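Chapter 7
Cabinet Doors: Frames, Panels, and Hardware 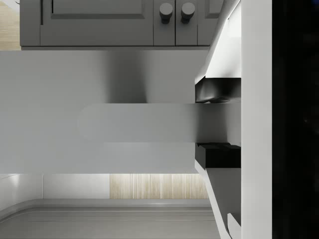

Figure 7.1 Shaker-style upper cabinet with recessed panels. The two narrow doors meet at a central seam, with a round knob on each.

7.1 Why Doors Are Treated Separately

A cabinet box holds its shape because its parts brace one another. A door has no such help. It hangs from one edge, carries its own weight, and must stay flat through changes in humidity. Most complaints about finished kitchens concern doors, and most of those concern fit.

The frame-and-panel door deals with movement by dividing the work. Two vertical stiles and two horizontal rails form the frame. The panel sits in a groove cut along their inner edges. A solid wood panel is left unglued so that it can swell and shrink across the grain. A panel of stable sheet material may be glued on all sides, and the door is then stiffer.

7.2 Sizing a Pair

Where two doors share one opening, the gap between them is set first and the door widths follow from it. For an opening 400 mm wide with full inset doors, subtract the center gap and both side gaps, then divide the remainder by two. Rounding is always downward. Soltani and Coppens treat the overlay case in Section 7.5.

Knob position is marked after the doors are hung and adjusted. Drilling earlier fixes any hinge error into the hardware line, where it is easily seen. A template registered against the meeting edge keeps both holes at the same distance from the seam.

Terms introduced in this chapter: stile, rail, reveal, inset, overlay, meeting edge.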